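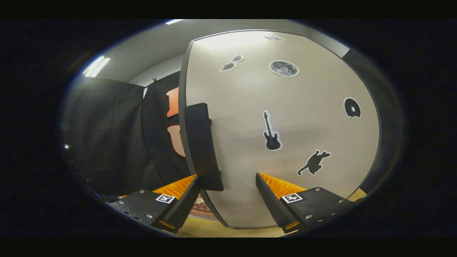

Open Day at the Clurnholm Paper Mill

Filed under: Days Out, Local Industry

The Clurnholm mill opens to visitors once a year, in November, and I got there for the 10 a.m. tour. Tickets are free but you have to book. Our group of 30 was led by Su-chen Tam, who has worked on the finishing side since the mill changed hands.

The first stop was the pulp hall. It is loud, and ear plugs are handed out at the door. Most of the stock is recycled office paper, baled and stacked to the roof. From there a walkway runs beside the main machine, which makes label paper in reels of 1000 kilograms. The wet end smells like a damp basement. The dry end is hot enough that people took their coats off.

3 comments · 12 shares

Lunch was soup and bread in the canteen. I sat with Eusebio Quintana, a retired printer who had driven 200 miles for the tour and took notes through most of it.

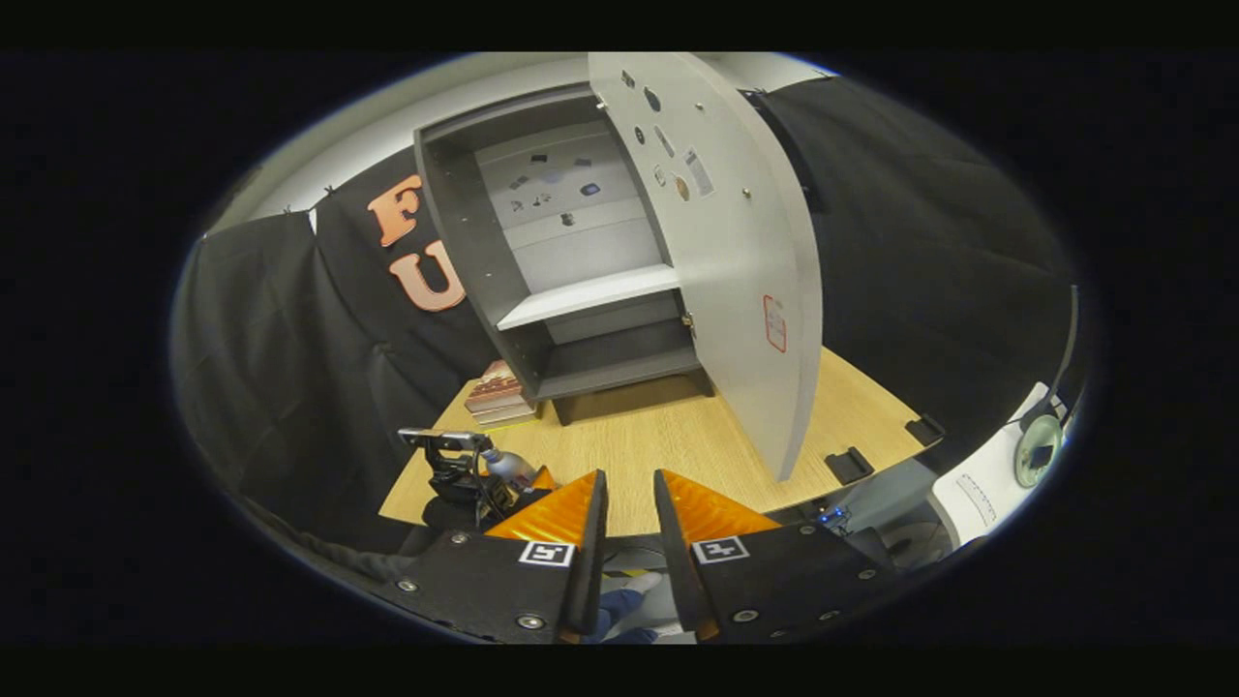

Label paper is the mill's main business now. Writing paper stopped years ago, and the old watermark rolls are kept in a glass case by the stairs. Tam said much of the coated grade ends up as stickers — the sort people put on anything with a flat side, like the gray cabinet with small dark ones scattered over its back panel and more on the open door. The coating line itself was down for cleaning, so we only saw it through a window.

The tour ended at 1:15. Parking is on Tosus Road, and the 337 bus stops at the gate.

This site uses cookies. By continuing to browse you accept our cookie policy.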